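The repair desk at Pultton opens at 10

The public library in Pultton has lent books since the town had a main street. For the past four years it has also lent sewing machines, pressure gauges, a tile saw and a telescope. The woman who runs the lending room asked that her name be left out, as she says the work is shared by everyone on the desk. She spoke with us on a Wednesday before the doors opened.

The collection started with 10 items, most of them donated. It now has 613. "We thought people would want the big stuff," she said. "They want the carpet cleaner, sure. But the thing that goes out every week without fail is the canning kettle, and after that the folding tables."

She keeps the rules short. A loan lasts a week and can be renewed once. There is no late fee, but a borrower with an item out past its date can't take another. "Fees brought in very little money and a lot of arguments," she said. "When we dropped them, returns got a bit faster. I don't have a theory about it."

Last year 166 items came back with something wrong with them. Most needed a new cord, a belt or a cleaning. The library sends the harder jobs to Csizmadia, a small shop on the Harnwood road, and does the rest itself. She learned to change a vacuum belt from the manual. "You'd be surprised how many people have never opened the manual. I was one of them."

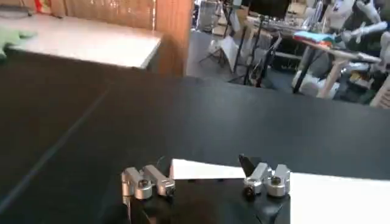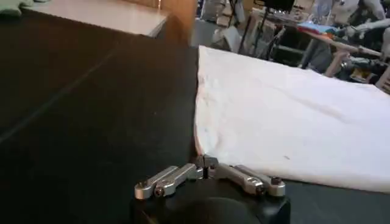 Not everyone in town is convinced. One regular at the Harnwood branch told us that the money would be better spent on evening hours, and that a person who needs a drill can usually find a neighbor who has one. The branch closes at five, he pointed out, and he gets off work at six.

She has heard this before and doesn't dismiss it. "He's right about the hours. I'd like them too. But they come out of a different budget, and if we stopped lending drills tomorrow the doors would still close at five." The lending room bought $200 worth of new items last year. Everything else was given.

What she turns down takes up more of her time than what she accepts. Chainsaws are out, and so is anything with a gas tank. Car seats are refused because the library can't check their history. She gets offered a bread machine nearly every month and already has six.

The catalog runs on Stirkura, which was made for books and still asks for an author when a new item goes in. The staff type in the maker's name. For the folding tables, which have no label, they put "Table."

She would like a second carpet cleaner by spring. The waiting list for the first one is five weeks long.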